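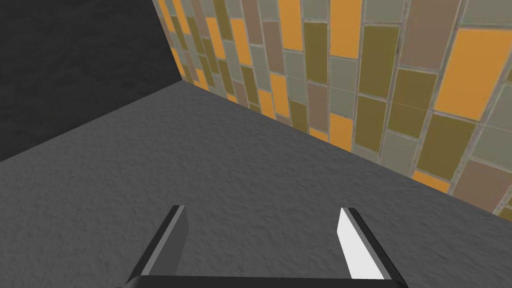
Checking the wrist view on the simulated cell

October

Print this post | E-mail this post

Posted by the Eltoletti bench notes author

The Rommont model is the two-arm robot I keep in simulation so that the gripper settings can be worked out before anyone touches hardware. It had been left alone since the last Curnevach update, and the update changed the default mount for the wrist camera. I reset it last night.

The procedure is short. Load the robot with both arms at home. Open the mount file and zero the offsets. Set the tilt to 31 degrees, save, and reload the whole scene. A partial reload keeps the old transform in memory and you will end up correcting an error you already fixed.

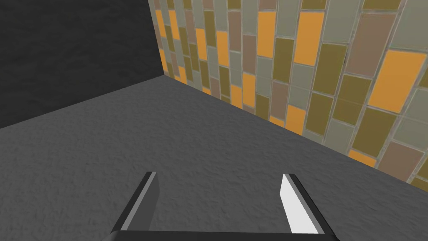
Finger alignment comes next, and I do it with the jaws open and nothing between them. Both fingers should come up from the base bar at matching angles. Ignore brightness when comparing them. The inner face on the right renders bright white and the one on the left light gray, and I once spent an evening on a rotation error that was only the light. Compare the squared-off tips.

If the tips disagree, the fault is usually in the finger joint limits. The Willems import script writes them per finger, and it rounds. Mine had 885 in one field and 884 in the other, in the script's own units. Make them equal by hand and keep a copy of the file, for the next import will overwrite it.

After that I move to the body view and check the arms against each other. Home should put them in the same posture on both sides. Small differences in apparent height are perspective, so read the joint values from the log.

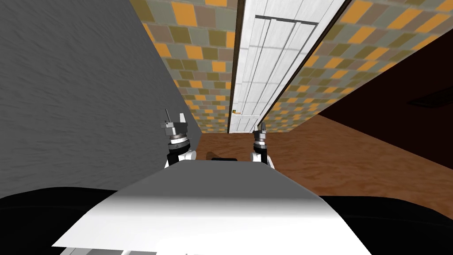 The log is also where I look for contact warnings. With the arms at home there should be none. I had 4, all between a wrist link and its own housing, from a collision mesh that had been scaled twice. Replacing the mesh cleared them.

Last step is a soak run of 356 open and close cycles with the logging on. It takes most of a lunch break. The second arm still drifts slightly on the close command, and I have not found the cause. Damping is the next thing I will try.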